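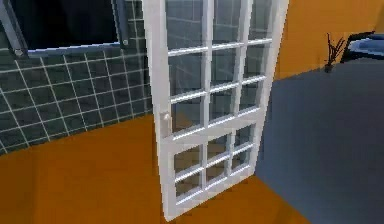 Ticket: Door-open demos stop saving partway through a batch
Project: Nutbridge household tasks, simulated
Status: Open (was Closed, I reopened it, sorry)
Priority: Medium, creeping up

First entry

Hi all! Opening this one because I've lost most of a morning to it. I'm collecting teleop demos for the door set, the one where the policy has to learn to pull a door open far enough to drive through. I run 40 demos per room layout, reset, new layout, repeat. On the glazed door layouts (the white French-style ones with all the little panes) the recorder quits saving after demo 9. No error, no beep, the counter on my screen keeps climbing, and then I look in the folder and there are nine files sitting there looking innocent.

Solid doors are fine. I did two full layouts with the flat gray door and got every file.

What I tried:
Restarted the recorder. Same thing.
Restarted the whole workstation. Same thing, plus I lost my window layout.
Switched from the Nitico headset to the plain gamepad. Same thing, and my thumbs hurt.
Checked disk space. Plenty.

Second entry, after lunch

OK so I poked at the logs. Every demo gets a success check before it's written, and the check wants the door past a certain angle at the last step. The first nine pass. After that they all get marked "no contact" and thrown away, even though I'm standing there with the door wide open in front of me! The discard message only goes to the debug log, so if you run at the normal log level you never see it. Can we please change that, whatever else comes out of this ticket?

My guess was the handle. On this door it's a small white knob sort of thing on white paint just above the middle rail, and it's hard enough for me to find it in the headset, never mind the camera. But contact comes from the physics side and doesn't care what color anything is, so scratch that.

Third entry

Found something. When a layout resets, the door gets loaded again and the old one is supposed to be removed. With the glazed door, the frame goes away but the glass stays registered. Each pane is its own body. So the list of bodies gets longer with every reset, and the contact tracker only looks at the first 200. Once the list goes over that, the new handle is off the end and the tracker has no idea I'm touching it. The flat door is one panel and a handle and gets cleaned up right, so it never piles up.

Workaround for anybody collecting today: close and reopen the layout every 8 demos or so. Tedious, but the files land. I'm using it on the green tile and orange floor room now and it's holding up.

Closing this and moving the cleanup bug over to the Urnness loader queue.

Fourth entry, Friday

Reopening. The loader fix went in overnight (thank you, that was fast!) and I'm getting all 40 files per layout. Lovely. But I played back a bunch of them before sending the batch to Solanki for training, and in 2 of them the door starts already partway open. The task sheet says start closed. If those go in, the policy sees a door standing open at step zero with a success label stuck on it, and I really don't want to teach it that opening a door means showing up.

I think the reset now puts the new door in before it zeroes the hinge, so once in a while the old angle carries over. I haven't proved it. I've pulled both files out of the batch and put them in the quarantine folder with the seeds in the names so whoever picks this up can replay them.

Still to do:
Check hinge angle at step zero and refuse to start recording if it isn't closed
Bump the "no contact" discard message up to a warning
Go back over last week's glazed layouts, which were recorded before I knew any of this (ugh)

I'll take the first one. Somebody else please grab the log level, it's one line and I don't have write access to that repo.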